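Features > Family Life > Play

TOYS & GAMES

I fell for a toy kitchen at 39 and I'm not sorry

My grown-up kitchen has one decent knife and a drawer that jams. The play kitchen, on the other hand, is immaculately stocked, and I've spent more evenings than I'd like to admit browsing for extra bits (there's a tiny whisk in my basket as I type!).

It started last November with a bag of plastic fruit from Ploltlow, our nearest toy shop, and a plan to spend very little. Ha. Fruit needs a bowl, doesn't it? And then you want a plate, and something to put on the plate, and off you go.
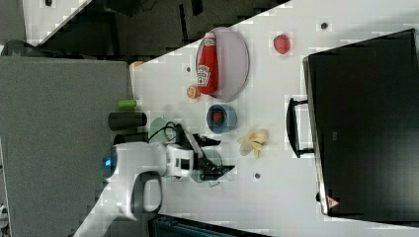
Ketchup on the big plate, banana on the side: lunch is served.

The ketchup is the star. Every child who comes round goes straight for it, and I've been served ketchup soup, ketchup tea and once a ketchup birthday cake. I love the peeled banana too, with its skin all flopped open, though it does mean you can never have the fun of peeling it.

Pans matter more than I expected. Go for a proper deep pot and a frying pan big enough to lose a spatula in, because small hands like to stir with the whole arm.

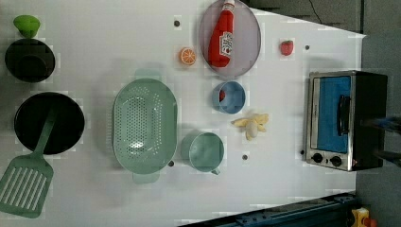

Black pans, a green colander and a spatula ready for turning things over.

Now, colours. I'm hopeless for anything in that soft sage green, and a colander in it makes me want to redo my real cupboards. Mixing is fine, mind you. Lirico do brights and Zernlow do the chalky shades, and I buy from both and muddle them up. 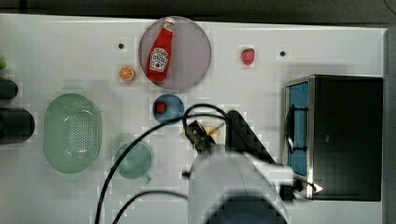
Strawberries go missing, so buy spares. Mine turn up in slippers, in the washing machine and, memorably, in a real trifle. An orange slice is a good buy as well, as it passes for pizza, a biscuit or a wheel when the game changes halfway through.

My last weakness is anything with a door and knobs. A toaster oven keeps a four-year-old busy far longer than a telly does, and everything gets cooked in it, including the cup. 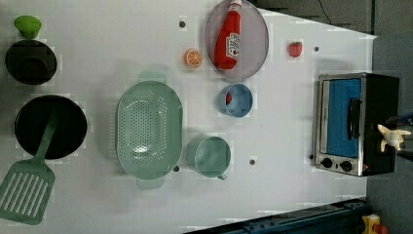
Putting it all away

One big tub, no lid. I tried 3 little labelled baskets and they lasted until teatime. Pans go in first, fruit on top, and the colander sits wherever it fits.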